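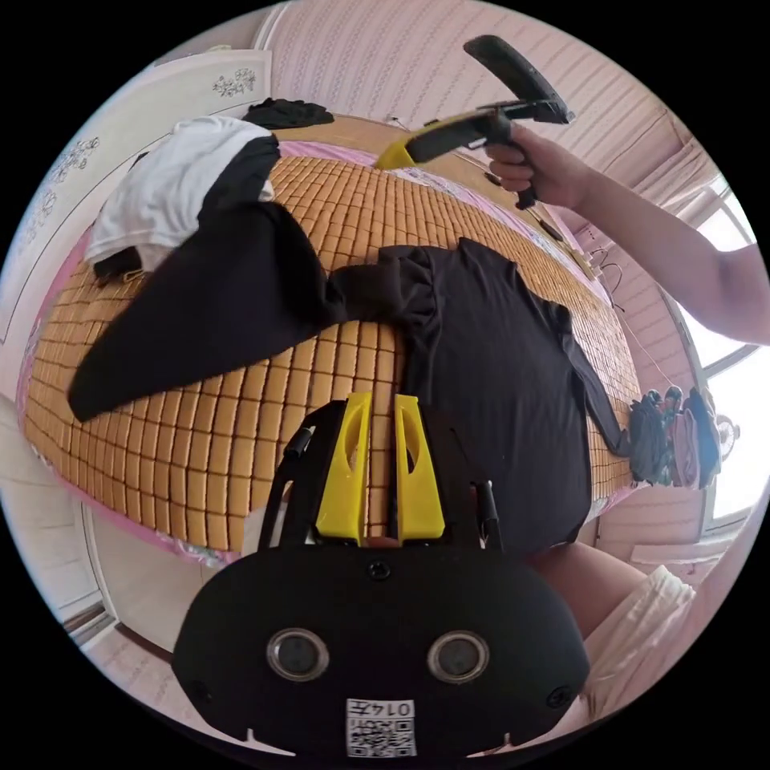

Le noir qui vire au gris : vous lavez comment ?

Forum Entretien du linge – Textiles et teintures

etelka_h
1 389 messages
Bonjour à tous. Je porte presque uniquement du noir pour le travail (accueil dans un théâtre) et mes hauts à manches longues prennent un ton gris au bout de quelques mois, surtout au col et aux poignets. Je lave à 30, sur l'envers, avec la lessive liquide Flulex pour linge foncé. J'ai baissé la dose, je n'ai pas vu de changement. Est-ce que c'est la teinture qui part ou un dépôt ?

attila.k
Les deux sont possibles. Pour savoir, tu mouilles une petite zone avec de l'eau tiède et un peu de vinaigre blanc, tu rinces, tu laisses sécher. Si le noir remonte, c'était du calcaire ou de la lessive. Si rien ne bouge, la teinture est partie et il faut reteindre.
Et arrête la lessive spéciale foncé, à mon avis c'est du marketing.

MarliesHolzer
Pas d'accord avec Attila. Les lessives ordinaires en poudre contiennent souvent des agents de blanchiment, ce n'est pas du marketing de les éviter sur du noir. Par contre l'essorage, personne n'en parle, alors que le frottement casse les fibres en surface et c'est ça qu'on voit gris.
Je recopie ce que j'ai gardé de la lettre de la teinturerie Clumeck, ça pourra servir : 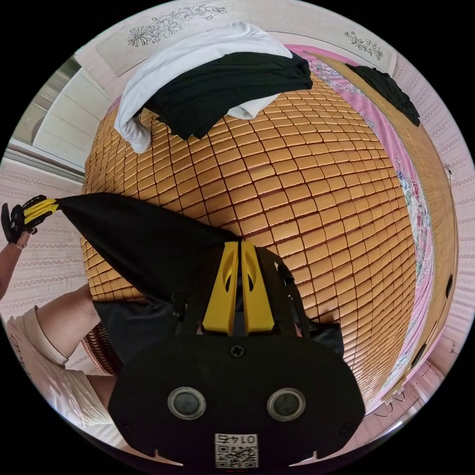
Liège, février

Chers clients,
L'hiver, beaucoup de vêtements noirs nous arrivent ternis. Dans la plupart des cas, la machine était trop pleine et le linge n'a pas pu être rincé correctement. Nous conseillons de ne pas dépasser la moitié du tambour pour les cotons foncés, de choisir un cycle court et de faire sécher à l'ombre. Avant une nouvelle teinture, le vêtement doit être parfaitement dégraissé, sans adoucissant.

Fin de citation. Le reste concerne leurs horaires.

attila.k
La moitié du tambour, avec le prix de l'eau, merci bien.

etelka_h
Merci. J'ai fait l'essai au vinaigre sur 3 hauts. Un seul a repris un peu de couleur.
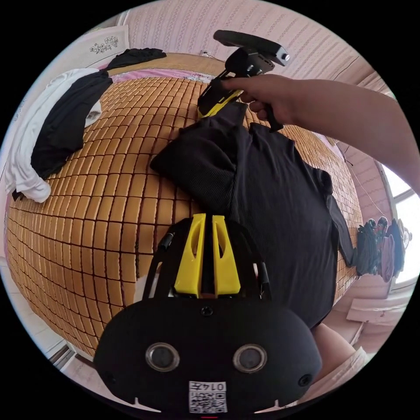
Pour comparer des noirs, il faut se méfier de la lumière. Sous une ampoule chaude, tout paraît brun, et près de la fenêtre tout paraît bleu. Je regarde toujours s'il y a une couleur franche à côté pour me repérer : sur ma photo le jaune des deux plaques à fente est bien vif, donc je ne pense pas que les teintes soient délavées à l'image. À l'œil je reste quand même moins sûre de moi le soir que vers 14 heures.

sigita_p
Tu as raison pour la lumière. J'ai travaillé deux ans chez Vītola, à l'atelier de retouche, et on refusait de juger un noir après la tombée du jour. On posait le vêtement à plat, à côté d'une chute du même tissu jamais lavée. Si tu as gardé un ourlet coupé, sers-t'en. Sinon, retourne une couture intérieure, elle a moins frotté que le reste.
Autre point : trie par matière et pas seulement par couleur.

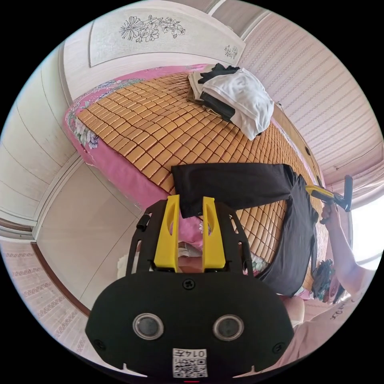 Un coton noir lavé avec du polyester peluche et garde les bouloches, et vu de loin ça fait gris aussi. Avant de parler de teinture, passe un rasoir à tissu sur une manche et regarde la différence.

MarliesHolzer
+1 pour le rasoir. Sans appuyer au niveau des coutures, j'ai troué un col comme ça.

maritza.s
Quelqu'un a essayé la teinture en machine Jurkport ? J'en ai fait une vendredi sur un coton, le tissu a bien pris, mais le fil des coutures est resté gris. Je suppose qu'il est en polyester.

attila.k
Oui, c'est presque toujours le cas. Il faudrait une teinture pour synthétique, et à chaud dans une casserole, donc pour un haut à petit prix je ne m'embête pas.

etelka_h
Je vais commencer par le rasoir et un cycle plus court, et je garde la teinture pour les deux qui n'ont pas réagi au vinaigre. Maritza, tu as mis du sel en plus ou il était dans la boîte ?

maritza.s
Dans la boîte. Et fais un cycle à vide derrière, mon joint de hublot était noir.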